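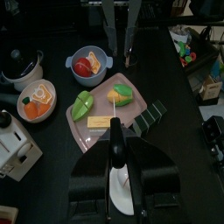
푸스피타 와티메나 씨를 만나러 가면서 질문지를 꽤 꼼꼼하게 준비했는데, 자리에 앉자마자 질문을 받은 쪽은 나였다. "어릴 때 소꿉놀이에서 뭐 맡으셨어요?" 나는 손님이었다. 늘 손님이었다. 언니가 요리사였고 사촌이 주인이었고, 나는 돗자리 끝에 앉아서 풀잎을 씹는 시늉만 했다. 그렇게 대답했더니 와티메나 씨가 손뼉을 쳤다. "손님이 제일 어려운 역할이에요! 맛있는 척을 해야 하잖아요. 없는 맛을 상상해서 얼굴로 보여 줘야 해요."

와티메나 씨는 12년째 아이들의 소꿉놀이를 듣고 기록한다. 보는 것보다 듣는 게 먼저라고 한다. 동네 놀이방 '플룬디스(Plundis)'에서 일주일에 두 번 놀이 시간을 꾸리고, 아이들이 가게를 열고 밥을 차리면서 주고받은 말을 공책에 옮겨 적는다. 공책은 이제 거의 100권이 되었고, 부엌 찬장 하나를 통째로 차지했다. 원래 그 자리에 있던 냄비들은 베란다로 나갔다.

처음부터 이 일을 하려던 건 아니었다. 와티메나 씨는 식당 주방에서 일하던 사람이다. "점심 장사가 끝나면 사장님 손녀가 빈 테이블에서 식당놀이를 했어요. 그 애가 저를 흉내 내는데, 제가 접시를 낼 때마다 '나갑니다, 뜨거워요' 하는 걸 똑같은 박자로 하는 거예요. 저는 제가 그런 말을 하는 줄도 몰랐어요. 그날 영수증 뒤에 적은 게 첫 기록이에요." 그 영수증은 글씨가 다 날아가서 하얀 종이가 되었지만 첫 번째 공책에 아직 끼워져 있다.

무엇을 적느냐고 물으니 목록이 끝없이 나왔다. 값을 부르는 말, 거절하는 말, 손님을 재촉하는 말, 재료가 떨어졌다고 둘러대는 말. 그중에서도 와티메나 씨가 가장 좋아하는 건 값이다. 네 살 무렵의 아이들은 값을 숫자로 부르지 않을 때가 많다고 한다. "국 한 그릇이 얼마냐고 물으면 '많이'라고 해요. 그럼 손님이 '많이 여기 있어요' 하고 손바닥을 내밀어요. 거래가 성립해요. 얼마나 깔끔해요! 그러다가 여섯 살쯤 되면 갑자기 거스름돈이 생겨요. 국이 천 원인데 거스름돈이 만 원이에요. 다들 만족해요."

이야기를 듣다 보니 소꿉놀이에도 유행이 있다는 걸 알게 되었다. 몇 해 전까지는 상을 차리고 다 같이 둘러앉는 놀이가 많았는데, 요즘은 배달이 압도적이다. 문 앞에 놓고 뛰어서 도망가는 것까지가 놀이다. "초인종 소리를 내는 아이가 따로 있어요. 그 역할을 하겠다고 줄을 서요. 또 하나 새로 생긴 게 별점이에요. 밥을 다 먹고 나서 '별 다섯 개 드릴게요' 하고 허공에서 별을 따서 줘요. 저는 그 손동작이 너무 좋아서 집에서 남편한테도 해요."

장난감은 어떤 것이 좋으냐는 질문에는 대답이 길었다. 부모들이 제일 많이 묻는 것이기도 하다. 와티메나 씨는 진짜처럼 정교한 것과 아무것도 아닌 것을 섞어 두라고 권한다. 칼로 가르는 장난감 채소는 거의 모든 아이가 좋아한다. 갈라질 때 손에 오는 느낌과 소리가 있기 때문이다. 그런데 놀이가 길어지는 건 대개 그 옆에 병뚜껑이나 단추, 천 조각 같은 것이 있을 때라고 한다. "옥수수는 옥수수예요. 옥수수가 전화기가 되려면 시간이 좀 걸려요. 단추는 그냥 바로 돼요. 콩도 되고 동전도 되고 약도 돼요. 둘 다 있어야 재미있어요. 진짜 같은 게 하나 있으면 나머지 단추들이 덩달아 음식으로 보이거든요."

플룬디스의 장난감 바구니에 병뚜껑이 그렇게 많은 것도 그래서다. 이웃인 보이치에흐 아담치크 씨가 모아서 가져다주는데, 삶고 말려서 색깔별로 봉지에 담아 온다. 너무 어린 아이들 시간에는 작은 것들을 전부 치우고 손수건과 나무 주걱만 꺼낸다. 그것만으로도 김밥집이 열린다고 한다.
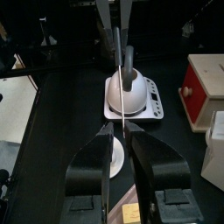
나는 어른이 놀이에 끼어도 되는지가 늘 궁금했다. 조카와 놀다 보면 어느새 내가 시키고 있기 때문이다. 와티메나 씨는 고개를 크게 끄덕였다. 자신도 처음 몇 해는 참견이 심했다고 한다. 당근은 먼저 씻어야지, 불은 껐니, 손님한테 인사했니. 주방에서 들인 버릇이 그대로 나왔다. "어느 날 한 아이가 저한테 '선생님은 오늘 쉬는 날이에요' 하는 거예요. 그러고는 저를 벽 쪽 의자에 앉혔어요. 해고죠, 해고! 그런데 거기 앉아서 보니까 훨씬 잘 들렸어요."

그 뒤로 정한 원칙은 간단하다. 초대받기 전에는 들어가지 않는다. 들어가면 주는 대로 먹는다. 그리고 메뉴를 묻는다. 메뉴를 묻는 것이 와티메나 씨의 비장의 무기다. "오늘 뭐가 맛있어요?" 하고 물으면 아이들 머릿속에서 식당 하나가 통째로 지어진다는 것이다. 지난 11월에는 일곱 살 아이가 이 질문에 "오늘은 다 맛없어요, 근데 내일은 맛있어요"라고 답했고, 정말로 다음 날 같은 자리에 가게를 다시 열었다. 와티메나 씨는 당연히 갔다. 메뉴는 수프였다.

말이 다른 아이들이 함께 노는 시간에 대해서도 들려주었다. 플룬디스에는 집에서 쓰는 말이 제각각인 아이들이 온다. 와티메나 씨 본인도 한국어가 세 번째 언어다. 음식 이름은 금방 섞이는데, 먹는 소리는 끝까지 안 섞인다고 한다. "냠냠 하는 애는 계속 냠냠 하고, 다른 소리를 내는 애는 계속 그 소리를 내요. 서로 따라 해 보고는 너무 웃겨서 바닥에 누워요. 저는 그 소리들을 공책 맨 뒷장에 따로 모으고 있어요. 받아 적기가 정말 어려워요. 'ㅁ'을 몇 개 써야 하는지 매번 고민해요."

이 뒷장들을 보고 먼저 연락해 온 사람이 군힐드 노르달 씨다. 아이슬란드에서 아이들의 가게놀이를 기록해 온 사람인데, 두 사람은 편지로 서로의 기록을 바꿔 읽는다. 노르달 씨 쪽 아이들은 생선 가게를 자주 연다. 생선은 보통 양말이다. 와티메나 씨는 그 편지를 받고 다음 놀이 시간에 짝 잃은 양말을 한 무더기 들고 갔다. "우리 아이들은 생선이라고 안 했어요. 보자마자 만두라고 했어요. 돌돌 말아서 찜통에 넣더라고요. 답장을 쓰는데 어찌나 신나던지 봉투에 양말 만두를 하나 넣어 보냈어요."

공책을 몇 권 펼쳐 보여 달라고 했다. 글씨는 빠르고 크고, 여백에 동그라미가 많다. 동그라미는 웃음이 터진 자리라고 한다. 이름은 적지 않고 맡은 역할만 적는다. 그래서 어떤 쪽은 희곡처럼 읽힌다. 허락을 받아 한 대목을 옮긴다. 주인이 "김치는 서비스예요" 하고, 손님이 "저는 서비스 못 먹어요. 매워요" 하고, 주인이 "그럼 안 매운 서비스 드릴게요" 한다. 그다음 줄에는 동그라미가 있고, 그 아래에 작은 글씨로 '안 매운 서비스 = 손수건'이라고 되어 있다.

내가 이 대목을 읽으면서 자꾸 웃으니까 와티메나 씨는 다른 공책을 또 꺼냈다. 빵집이 병원으로 바뀌는 날의 기록이었다. 케이크가 아파서 주사를 맞아야 했고, 보호자로 온 식빵이 대기실에서 울었다. 총 8쪽에 걸친 대작이다. 와티메나 씨는 식빵 역할의 대사를 외우고 있었다. "우리 케이크 생일 언제 해요, 선생님." 읽어 주는 목소리가 제법 애절했다.

집에서 기록해 보고 싶은 사람들은 어떻게 시작하면 좋을까. 와티메나 씨는 녹음보다 연필을 권한다. 녹음은 쌓아 두고 안 듣게 되는데, 적은 것은 냉장고에 붙이게 된다는 것이다. 한 번에 한 문장이면 충분하고, 맞춤법은 절대 고치지 않는다. 아이가 "뭐 써요?" 하고 물으면 그대로 읽어 준다. 빼 달라고 하면 뺀다. "빼 달라는 아이는 드물고, 더 써 달라는 아이가 훨씬 많아요. 자기가 한 말을 불러 주면서 '이것도 써요, 크게 써요' 해요. 그러면 크게 써야죠."

앞으로 하고 싶은 일을 묻자 할머니 할아버지들의 소꿉놀이를 받아 적고 싶다고 했다. 벌써 시작한 모양이다. 버스 정류장에서 만난 어르신께 옛날에 뭘로 밥을 지었느냐고 여쭈었더니, 벽돌 가루로 고춧가루를 만들던 이야기가 버스 두 대를 보내는 동안 이어졌다고 한다. 붉은 벽돌이 귀해서 가루를 가진 아이가 그날의 대장이었고, 사금파리 그릇은 담장 밑에 묻어 두고 다음 날 파내서 썼다. "묻어 놓고 못 찾은 게 하나 있대요. 파란 무늬가 있는 거였대요. 아직도 어디쯤인지 안다고, 거기 지금 세탁소라고 하셨어요."

인터뷰를 마치고 일어서는데 와티메나 씨가 두 손을 오목하게 모아 내밀었다. 뭐냐고 물었더니 차라고 했다. 나는 두 손으로 받아서 후후 불어 마셨다. 조금 달다고 했더니 와티메나 씨가 설탕을 세 번 넣었다고 했다.

와티메나 씨가 진행하는 놀이 시간은 플룬디스에서 매주 열리며, 보호자도 함께 들어갈 수 있다. 짝 없는 양말은 언제든 받는다고 한다.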